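第四章　密度小样：它能告诉你什么，不能告诉你什么

本章要点：小样为什么常常失准；洗涤与悬挂之后的尺寸变化；针数换算；什么时候可以不打小样；如何读别人的密度数据。

上一章讲了纱线的粗细分级，并且留下了一个不太愉快的结论：标签上的分级只能当作参考，同一级别的两种线，织出来可以差出一个尺码。于是很多读者会期待本章给出补救办法，也就是编织书里反复出现的那句话：先打小样，量准密度，按密度换算针数，衣服就会合身。

这句话我教了很多年，现在不太愿意原样再说一遍。小样是有用的，但它的用处被说得太满。一块边长十几厘米的方片，要替一件几百克重、有接缝、有领口、穿在会动的人身上的毛衣作保，这个担保本来就很勉强。本章打算把担保的范围划清楚，划完之后剩下的部分，请读者放心使用。

4.1　一个不合身的例子

Genowefa Wysocka 在编织班里织过一件无缝开衫，用线是 Fletico 的羊毛与羊驼混纺。她按图解的要求打了小样，下水，平铺晾干，用尺子量了三遍，密度与图解完全一致。开衫织完，袖子长到指尖，前襟比后片低出一截。她把小样找出来再量，数字仍然是对的。

班上的意见分成两派。一派说她织大件时手松了，另一派说羊驼本来就会坠。我认为两派都有道理，可是两派都没有证据。手松不松，量一量成衣上的密度就知道；坠不坠，要把衣服平铺和悬挂各量一次。这两件事在当时都没有人做，大家只是各自重复了从书上读来的解释。

后来补做了测量。平铺时，身片的横向密度与小样相差不大，纵向每十厘米少了一行多；挂起来以后，纵向差得更多。也就是说，两种原因都在起作用，而原来的小样对后一种完全沉默，因为它从来没有被挂起来过。

4.2　小样失准的几个来源

先说边缘。平针片的两侧会卷，起针行和收针行会把附近的线圈拉紧或撑开。许多图解只要求起 16 针，织一小段就量。这样一块小样，去掉两边受影响的几针，中间能用来测量的部分所剩无几，量出来的数字多半是边缘的性格。本书建议起 30 针以上，两侧各留几针起伏针，只量中间。

再说手。刚开始织的那几行，人是紧张的，知道自己在接受检查；织到身片中段，一边看电视一边织，手劲自然不同。有人提议织小样时也看电视，我试过，效果说不上来。比较可靠的办法是把小样织长一些，舍弃前面三分之一，从后面开始量。

织法本身也要算进去。圈织的衣服应当用圈织的小样。片织时一行下针一行上针，大多数人的上针比下针松，圈织平针则全是下针。用片织小样去推算圈织的衣身，误差从第一步就进来了。所谓“我的上下针一样松紧”，说这话的人很多，我建议先翻到织物背面，看看有没有一道宽一道窄的沟纹，再下判断。

最后是工具。同一号数的竹针和金属针，织出的密度可以不同；同一号数、不同厂家的针，直径也未必相同。Quintana 的环形针我手边有两副，标号一致，放进量针板的同一个孔，一副松，一副要用点力。小样用哪一副织的，衣服就用哪一副织，中途不要换。

4.3　下水之前与下水之后

几乎所有教材都写着“小样必须洗过再量”。这条规则大体成立，但常常被执行成另一回事：洗过，用定位针使劲绷成想要的尺寸，干了再量，然后满意地宣布密度达标。这样量到的是定位针之间的距离。

蕾丝类织物需要绷开定型，成品也会照样绷开，用绷过的小样测量是合理的。毛衣则不然，没有人每次洗完毛衣都拿几十根针去钉它。毛衣的小样应当按照将来洗毛衣的方式来洗，轻轻压水，摊平，用手拍整齐，让它自己干。

洗前的数字也要记。织的过程中，手里拿的是没有洗过的织物，如果只知道洗后的密度，就没有办法在半途检查自己是否偏离。记录时写两行，一行洗前，一行洗后，再注明针号和织法。

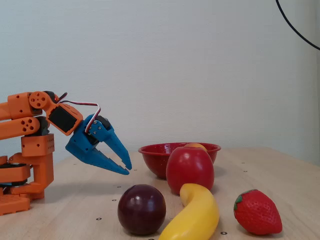

4.4　换算，以及换算的限度

换算本身是小学算术。设洗后横向密度为每十厘米二十二针，目标胸围一百厘米，则需要二百二十针。如果花样以八针为一组，二百二十不能整除，可取二百一十六或二百二十四，相差的几针分摊到整个胸围上，不足两厘米，一般看不出来。

问题在于读者往往对这一步过分信任。假设测量时少看了半针，把二十二针半读成二十二针，误差不过百分之二出头；放到一百厘米的胸围上，就是两厘米多。这还没有算上前面所说的手劲变化。算式写得再工整，也不会比那把尺子更准确。因此不要把结果写到小数点后两位，那是在给自己壮胆。

纵向的换算更不牢靠。袖长、身长最好边织边试，图解里写多少行，只当提醒。从领口往下织的款式在这一点上占便宜，可以随时套上看看。不过试穿时针还穿在线圈里，下摆受到牵制，又没有洗过，所以试穿的结论也要打些折扣。

用线量的估算同样如此。Peltville 的一款套头衫图解标明中码用线 1,615 米，有学员据此买线，差了一团；另一位织同样的尺码，用了同样的针，剩下一团多。Mahsa Hosseinzadeh 的做法我觉得可取：她给小样称重，量面积，算出每平方厘米的克数，再用衣片面积去乘。她的一件背心算出来要 535 克，她买线时仍然多带了一团。

4.5　什么时候不必打小样

围巾、披肩、毯子，尺寸宽一点窄一点都能用，可以直接起针，把开头那一段当作小样。帽子有时候也可以，它并不比一块认真的小样大多少。袜子织到脚背就能试，不合适拆掉，损失有限。

毛衣不在此列。用 Proris 这类弹性很弱的棉线织毛衣，尤其不在此列。有经验的编织者常说自己“凭手感就知道”，我不怀疑他们的经验，只是请他们讲一讲上一件不合身的毛衣，多数人都讲得出来，而且讲得很详细。

4.6　阅读别人的密度数据

图解上的密度是某一个人，用某一副针、某一批线，织出来以后量到的。设计者有时连小样是圈织还是片织、洗前还是洗后都没有交代，读者却把它当成标准，差一针便觉得是自己手艺不好。请把这种想法放下。密度没有对错，只有与图解是否相符；不符就换针，换了针仍然不符，就按 4.4 节的办法改针数，或者换一个尺码来织。

换针时还要留意织物的手感。为了凑够针数一路换到很细的针，数字是对上了，织出来却像一块垫子。这种情况下应当怀疑的是线与图解的搭配，继续换针没有意义。

练习

一、用同一团线、同一副针，分别片织和圈织一块小样，各记录洗前、洗后的横向与纵向密度，比较两者的差别。

二、把洗过的小样上端固定，下端夹几个晾衣夹，挂过一夜，再量纵向密度。换一种纤维重复一次。

三、找一件自己织的、已经穿过一季的毛衣，量出现在的密度，与当初的记录对照。如果当初没有记录，从下一件开始记。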